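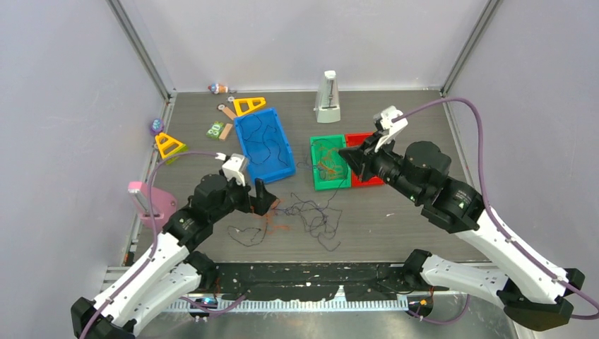 Two-arm cell with blue, green and red trays; string on the work surface.

Household Tasks Working Group
Minutes of the meeting held 10 Feb 2021, Fisthorpe

Present: Leonie Egger (chair), Oğuzhan Aksoy, Svenja Nägeli, Thaddeus Villanueva
Apologies: Liesl Prantl
Minutes: S. Nägeli

1. Minutes of the October meeting
Accepted with one correction. Under item 4, "cord" should read "string" throughout. Cord is a separate category in the Trernach task list and has not been tested.

2. Tidying task, string into trays
O. Aksoy reported. The task is to pick up string lying on the work surface and place it in a tray. The group set a limit of 300 seconds per attempt in October. Of the attempts run since then, 30 were scored. Rigid items from the same list (blocks, toy cars) were cleared within the limit in 92 percent of attempts. String was cleared in two attempts.

The main failure is at the grasp. The fingers close on one loop, the remainder drags, and the tangle is larger after the lift than before it. The planner then treats the new shape as a new object and starts over. T. Villanueva noted that thin black string in the blue tray is sometimes segmented as part of the tray's own shadow, so the system reports a full tray as empty and an empty one as full.

L. Egger asked whether a person would be faster. O. Aksoy said yes, by a wide margin, and that a person would also decide to throw the string away. Disposal is not among the permitted actions.

3. Clutter
T. Villanueva proposed that runs be done with other objects left in the cell, as in the layout with the metronome behind the trays and small toys toward the rear. A cleared table flatters the results. S. Nägeli objected that failures would be harder to attribute. After discussion it was agreed to keep both conditions and report them separately. The two sets of figures are not to be averaged.

The metronome is to be kept as a "leave in place" object. Moving it counts as a fault even if it is put back.

4. Surface residue
The orange-brown smear under part of the string was discussed. Wiping is listed as a separate chore and has no working routine at present. L. Egger's view was that a household user would expect the string to be lifted and the mark wiped in the same job, and would regard half of that as not done. O. Aksoy replied that the gripper fingers are not suited to holding a cloth under steady pressure and that a tool change would be needed. No decision. To be carried forward with a cost estimate.

5. Statement to Trukis
Trukis has asked for a short written answer to the question of whether the system can be offered for household tidying or for clearing shop-floor benches. Draft wording agreed:

"The system can sort rigid items of known size into marked trays under supervision. It cannot yet be relied on for string, cable offcuts or similar material, and it does not clean surfaces. We do not recommend unattended use in either setting."

T. Villanueva asked for "yet" to be removed. Put to those present and retained. His disagreement is recorded at his request.

6. Hakim software
The Hakim grasp module was updated before the last set of runs. S. Nägeli pointed out that the scored attempts therefore mix two versions. The affected runs will be marked in the log. Whether they need repeating depends on the split, which was not available at the meeting.

7. Actions
- O. Aksoy: separate the scored attempts by Hakim version and circulate.
- T. Villanueva: write the fault definition for "leave in place" objects.
- S. Nägeli: send the agreed wording to L. Prantl for comment before it goes to Trukis.
- L. Egger: obtain a price for a wiping tool and changer.

8. Any other business
Tray colors. Red and green are to stay in use until the Trernach list is revised. Labels were suggested and deferred.

The date of the next meeting will be set by email.

Recent documents
Minutes, October meeting (corrected)
Trernach task list, household section
Scoring sheet: rigid items
Fisthorpe cell: booking and access
Hakim module, change notes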